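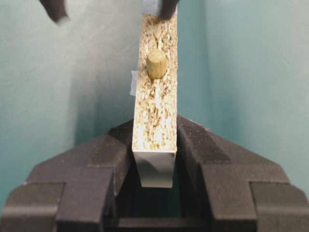 Margus Strazds asked us last month whether our planner could cope with two arms on one piece of board without them fighting each other, and we've been asked the same thing by plenty of you since. So I'm very happy (and a bit short of sleep) to announce Pillero 2, the new release of our two-arm planning software, out in September from all of us at Zidus!

The big change is the shared grip model. In the old version each arm had its own plan, and a small referee process stepped in when the two disagreed. We've thrown the referee out. Pillero 2 makes one plan for both arms and the part between them, so when one gripper closes, the other already knows how much room it has left. Wrist camera views go straight into that plan, and it's refreshed 200 times a second.

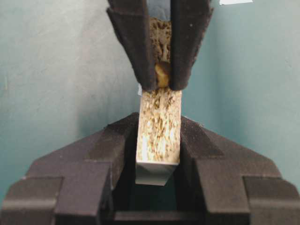 I should also mention the grip editor, my favourite bit, which Jinfeng Wei built more or less single-handed. You drag a grip point along the part, press play, and both arms replay the move in the preview window before any motor turns. It reads your old project files too, all the way back to the first beta, and there are 102 ready-made moves in the library to pull apart and change as you like.

We trained the new perception module on 2000 recordings of chipboard and furniture parts, so flat-pack work is where it's happiest. Shiny metal is still a weak spot and we're working on it.

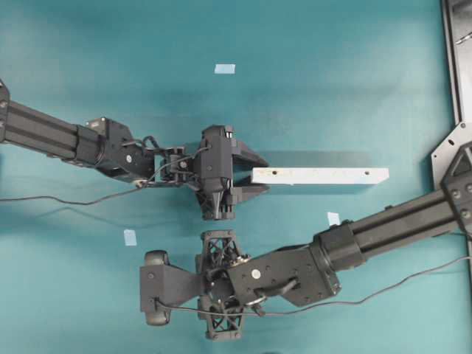

Sigita Krūmiņa wanted to know if she'd have to buy new arms to run it, and said she'd rather keep the ones she has. Keep them! If your arms run on Pillero 1 they'll run on this, and the update is free for current licence holders. New licences go through our partners at Zomerero.

Press questions and demo requests: Laimutė Ozoliņš, Zidus press desk.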